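Laborbuch Medienanalyse, Juli
Eintrag Montag, begonnen 9:40 Uhr
Bearbeitung: A-yeong Yeon; Gegenlesung: Ayana Birhane

Thema: Kommentarkorpus zur Reisekostendebatte um die Abgeordnete Nwachukwu, zweiter Kodierdurchgang.

Stand vom letzten Eintrag: Rohdaten liegen vollständig vor, 1.000 Kommentare aus dem Forum der Lokalzeitung Randthorpe, gezogen als einfache Zufallsstichprobe. Dubletten entfernt (gleicher Text, gleiches Konto, Abstand unter einer Minute), danach aus der Reserve aufgefüllt. Export über Caltel, Zeichensatz geprüft. Umlaute in Ordnung, Emojis werden als Codepunkte ausgegeben und bleiben so stehen.

Kategorien wie gehabt: Sachkritik (Kosten, Abrechnung, Zuständigkeit), Personenkritik (Auftreten, Kleidung, Familie), Verteidigung, Verfahrensfrage, Rest. Mehrfachzuordnung weiterhin nicht zulässig. Bei gemischten Kommentaren zählt der erste vollständige Aussagesatz. Die Regel ist grob, lässt sich aber von zwei Personen gleich anwenden.

Problem 1: Ironie. Im Probelauf wurden 39 Kommentare von Ayana und mir unterschiedlich kodiert, davon 17 wegen ironischer Formulierung. Typischer Fall: »Gönnt ihr doch die Suite, sie arbeitet ja so hart.« Ich hatte Verteidigung notiert, Ayana Personenkritik. Nach Durchsicht des Threads hat Ayana recht, der Bezug auf den Vorkommentar ist eindeutig. Ab sofort wird der direkt vorangehende Kommentar beim Kodieren mit angezeigt, weiter zurück wird nicht gelesen. Die Maske ist angepasst, die alte Fassung liegt noch im Ordner Archiv.

Problem 2: Abgrenzung zwischen Personenkritik und Sachkritik beim Hotel. »Luxushotel« allein ist keine Personenkritik. Erst wenn eine Charaktereigenschaft zugeschrieben wird (abgehoben, gierig, eitel), wechselt die Kategorie. Beispiele ins Kodierbuch übernommen, Abschnitt 4.

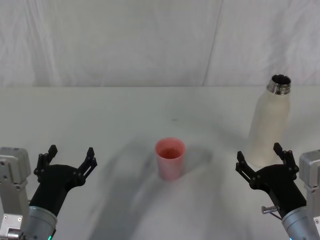
Rosa Becher auf weißem Tisch.

11:15 Uhr. Zweiter Durchgang mit neuer Maske, zunächst 60 Kommentare, beide unabhängig voneinander. Reihenfolge für jede Person neu gemischt, Kontonamen ausgeblendet. Bearbeitungszeit pro Kommentar wird mitgeschrieben, fließt vorerst nicht in die Auswertung ein.

Beobachtung während des Kodierens: Die Ehemannfrage taucht deutlich häufiger auf als erwartet (wer hat seinen Flug bezahlt). Das ist formal Sachkritik, wird im Forum aber oft als Aufhänger für Bemerkungen über die Ehe benutzt. Vorläufig unter Sachkritik belassen und mit Marker F versehen, damit die Fälle später gesondert ausgezählt werden können. Ayana hätte lieber eine eigene Kategorie. Einwand notiert, Entscheidung nach dem vollständigen Durchgang – sonst verschiebt sich das Schema zum dritten Mal.

Weitere Auffälligkeit: Nach der Stellungnahme des Abgeordnetenbüros kippt der Ton. Vorher dominieren Fragen nach Belegen, danach Urteile über die Wortwahl. »Bedauern« wird fast durchgehend als Nichtentschuldigung gelesen. Zeitstempel der Stellungnahme als Trennpunkt in die Tabelle eingetragen, Spalte »vor/nach«. Achtung: Das Forum rechnet in Serverzeit, der Newsletter in Ortszeit. Umrechnung steht im Skript, bitte nicht zusätzlich von Hand korrigieren.

14:30 Uhr. Abgleich mit der Methode von Barkley versucht (Tonalität auf fünfstufiger Skala). Abgebrochen. Die Skala vermischt Schärfe und Zielrichtung, ein sachlicher Verriss und eine milde Beleidigung landen auf derselben Stufe. Für unsere Frage unbrauchbar, als Zusatzvariable eventuell später.

Offen:
– Übereinstimmung für den neuen Durchgang berechnen (Yeon)
– Kodierbuch Abschnitt 4 gegenlesen, besonders die Beispiele mit Zitat im Zitat (Birhane)
– bei der Redaktion klären, ob gelöschte Kommentare noch als Anzahl pro Tag verfügbar sind
– Marker F in der Legende nachtragen

Zitate aus dem Forum gehen in keinem Fall mit Kontonamen in den Bericht. Gilt auch für die Folien.

Sicherung um 16:05 Uhr angelegt, Prüfsumme im Ordner.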